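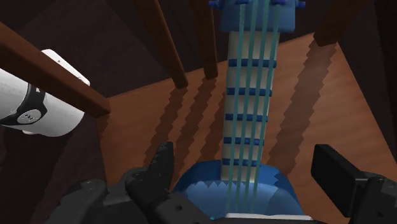 Restringing a ukulele takes a beginner most of an evening the first time and half an hour after that. The method below is for nylon or fluorocarbon strings on a standard instrument with a tie bridge, in soprano, concert or tenor size. Four strings is a small job compared with a twelve-string guitar. A toy like the blue one on the chair has the same basic layout, with pegs at the head, frets along the neck and four strings running down to the body, so the names of the parts used on this page will be familiar to anyone who has handled one. Do not try this method on a toy, though. Many of them have molded parts that were never meant to come off.

What you need

A new set of strings for your size of ukulele
Small wire cutters or nail clippers
A tuner, either a clip-on or a phone app
A soft cloth
A folded towel to lay the instrument on
A string winder, if you have one

Check the size printed on the string packet before you open it. Soprano and concert sets can often be swapped. Baritone strings are tuned differently and should not go on anything else. Decide too whether you want a high G or a low G, and buy the set that matches. A low G string is thicker and may not sit down in a nut slot cut for a high G. If it rides up, the slot has to be widened a little, and I would leave that to a repair shop.

Step 1. Take off the old strings

Change one string at a time. Start with the G string, the one nearest your chin when you play. Turn the peg until the string is floppy, then unwind it from the post and pull it out of the hole. Don't cut a string that is still at full tension. At the bridge, push the loose end back through the knot and work it free with a fingernail. Wipe the wood you have uncovered with the dry cloth.

Keep the old string until the new one is on. It is the best guide to which way the knot goes.

Step 2. Tie the new string at the bridge

Push one end of the new string through the hole in the bridge from the soundhole side, so that 2 inches stick out toward the bottom of the ukulele. Bring that end back up over the bridge and pass it under the long part of the string, next to the saddle. Now tuck it under its own loop on top of the bridge. Tuck the C and E strings once. The A string is thin and slippery, so tuck it twice.

The last tuck must end behind the back edge of the bridge, pointing down toward the top. If it ends up on the flat upper surface, the knot will slip as you tighten. Hold the short end with one hand and pull the long end with the other until the knot is snug.

Gunvor Brekke, who taught me this at the Tarkville library workshop, wets the knot first. I have done it both ways and can't tell the difference.

Step 3. Wind it onto the post

Thread the string through the hole in the tuning post. Leave enough slack to lift the string a couple of inches off the fingerboard at the middle of the neck. Turn the peg so the string winds on from the inside of the headstock. The first turn goes over the loose end and the rest go under it. Two or three turns are enough for the thick strings, four for the A.

Guide the string into its slot in the nut while there is still some slack. Bring it up close to pitch and stop there. Go on to the next string.

Step 4. Tune and stretch

Standard tuning is G, C, E, A. Tune all four, then pull each string gently away from the fingerboard at several points along its length. It will go flat. Tune it again. Repeat five or six times.

New nylon keeps stretching for days. My last set went on Thu 29 February and needed tuning every time I picked it up for the first week. Fluorocarbon settled sooner on my other ukulele.

Step 5. Trim

Wait until the next day to trim, in case a knot slips. Cut the ends at the bridge to a quarter inch and the ends at the posts a bit shorter. Keep the cutters pointed away from the top.

Common problems

String buzzes when played open: check that it is seated in the nut slot.
String buzzes at the bridge: a long tail may be touching the top. Trim it.
Peg won't hold: on friction pegs, tighten the small screw in the end of the button a quarter turn.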